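Convocatoria: buscamos participantes para el taller de reacondicionamiento de ordenadores de Farkus

Plazo de inscripción abierto hasta el miércoles, 23 de julio de 2025

¡Hola a todos! En Farkus volvemos a abrir las puertas del taller, y esta vez queremos llenarlo de gente con ganas de meter las manos (bien limpias, eso sí) dentro de una torre de sobremesa. La edición de junio se nos quedó pequeña, hubo quien se apuntó tarde y se quedó fuera con mucha pena por nuestra parte, así que hemos decidido repetir y alargarla un poco para ir con más calma.

No hace falta saber informática. Si alguna vez has cambiado un enchufe o has desmontado una radio por pura curiosidad y luego te ha sobrado un tornillo, nos vale perfectamente. Lo que sí pedimos es paciencia, porque el trabajo con piezas pequeñas tiene su ritmo, y compromiso para venir a las siete sesiones, que van encadenadas y cuesta mucho recuperar una si se pierde.

Empezamos por lo más básico: tumbar la torre, quitar el panel lateral y reconocer lo que hay dentro, desde la fuente de alimentación hasta las ranuras de memoria. Después viene la parte que a casi todo el mundo le da respeto, el procesador, con su zócalo y su palanquita.
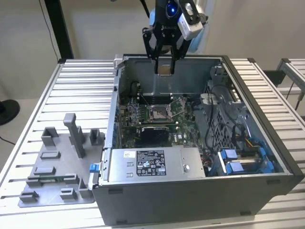

A esa parte le dedicamos dos sesiones enteras, con placas de prácticas para que nadie sufra por estropear nada. Más adelante veremos la tarjeta gráfica, la limpieza de disipadores, el cableado y la instalación del sistema, y los equipos que queden listos irán a los centros de barrio apuntados en nuestra lista de espera, que ahora mismo suma 112 peticiones (¡y subiendo!).

Las sesiones son por la tarde, en grupos reducidos, y las lleva Bożena Kaczorowski, que conoce estas máquinas como la palma de su mano y explica las cosas tantas veces como haga falta. La participación es gratuita. Nosotros ponemos las herramientas, las pulseras antiestáticas y el café; tú trae ropa cómoda, sin mangas anchas, y las gafas de cerca si las usas.

Para apuntarte, escríbenos unas líneas contándonos quién eres, qué tardes tienes libres y por qué te apetece venir. No buscamos un currículum, con un párrafo sobra. Puedes dejarlo en el mostrador de Farkus, en un sobre a nombre de Lena Jabłońska, o llamar a la centralita y pedir la extensión 3303. Lena contesta a todo el mundo, aunque a veces tarde un par de días.

Si eres menor de edad, necesitamos también la autorización firmada de tu familia. ¡Te esperamos!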